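Wooden block help: storing and cleaning loose shape blocks

Home > Toys and play > Wooden toys

What finish is safe on a maple board for shape blocks?
Posted by seixas_attic, Sep 15, 2022

I have a flat board glued up from maple planks that we use as a play surface for painted wooden shape blocks. The board has no finish on it. It was sanded to 126 and left alone by the shop that made it (Cotetti, now closed). The blocks are leaving colored streaks, mostly red, and a wet cloth raises the grain so it feels fuzzy afterward. I would like to put something on it before November, when the heat comes on and the wood dries out. The users are 3 and 4 years old. Do I need to sand off the streaks first, and should I do both sides? Also, is the color coming off the blocks a problem?

Wundance
Sand first. Anything you put on will lock the streaks in. Go back over it by hand with the grain, start with the paper the shop used and finish at 300 or whatever is close to that at your store. Wipe with a damp cloth between passes and let it dry, then knock down the fuzz. After two rounds of that it mostly stops coming up.

For the finish, a water-based clear coat is easiest to wipe down. Read the can for the full cure time, which is longer than the dry time, and keep the blocks off it until then. Do both sides and the ends. If you only coat the top, the board can cup.

blockbin
we used mineral oil on ours. works ok, have to redo it a lot. the paint still rubs off on it so I don't know that it solves your problem

Prirosside
Coat the board if you like, but I would look at the blocks too. Rub each color hard with a damp white rag. If only the red comes off, set the red ones aside and ask the seller what paint was used. Old blocks with no maker's name should not go to kids that age until you know what is on them. A finish on the board will not fix soft paint.

Small knots are fine to coat over if they are tight. If one is loose, put a drop of wood glue around it and let it set before you sand.

seixas_attic
Thanks. Rag test done, it is the red and a little of the orange. I will write to the seller and start sanding in the meantime. 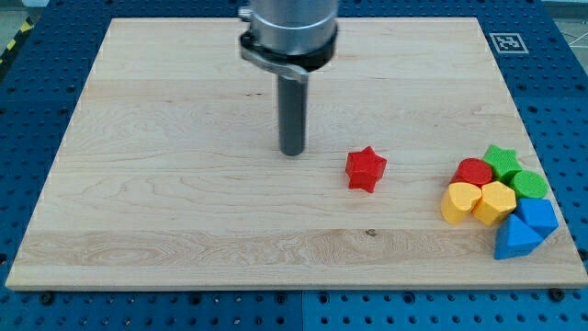

Can the board be used while the clear coat is still curing?
Leave it alone until the cure time on the can has passed. Blocks set down on a soft coat can stick and leave marks, and then that spot has to be sanded and coated again.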